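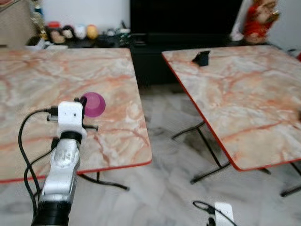

Hulme, 26 December 2019

wkershaw: Two folding tables, marble print, red trim. Wedge them open at an angle or push them flush? They have to seat people again in January.

haslam_c: Flush. Angled looks like a bank lobby.

wkershaw: A bank lobby with a pink cup. 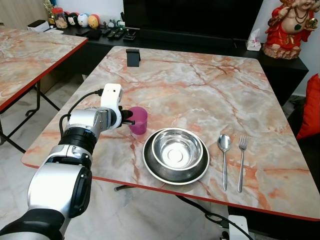 I'd put the spoon and fork together on the right of the plate, bowl on top, cup on the left – and my aunt says the cup is wrong.

cathalsh: Your aunt is correct. Cup goes right.

haslam_c: Disagree. I'm left-handed and have waited 40 years for this.

kirstyg: Is the phone stand a centerpiece?

wkershaw: It is now.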